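Bench Notes: Multi-Finger Hand vs. Parallel Jaw on Slim Tools

The Vinerwood bench spent most of May on one question from the Pitard line: can a multi-finger hand hold a pen-like tool along its length well enough to replace the parallel jaw we use now? Both arms ran over the bare white table under the same overhead lights. The Korkus controller handled both sides, with the same approach speed and the same grip command timing.

Each gripper was given 300 picks. A pick counted as good if the tool stayed within 3 mm of its target tip position after a 170 mm move. Anything outside that was logged as a slip, even if the tool was still in the grip at the end.

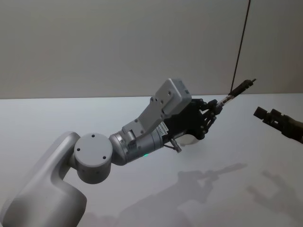 Page last modified: May, Saturday, 4:10 p.m.

The black hand curls its fingers forward and closes the fingertips around the tool, with the barrel lying along the line of the fingers. This gives more contact length than two short jaws, and tip drift during the move was lower. The cost is time. Closing took longer on every run, and the finger linkages needed a new zero after each restart of the controller.

The clear barrel caused trouble for the overhead camera. Edge detection often locked onto the shadow on the tabletop. Switching to the black section as the reference fixed most of the bad starts - we will keep that setting for now.

The jaw gripper is still the better choice for short, stiff parts. It closes fast and rarely needs attention. On slim round tools it lets the barrel roll, and softer pads did not change that much.

Run logs are on the Ostrowski share in folder 494. The next round repeats the test with a lower grip force and a second camera mounted at the side.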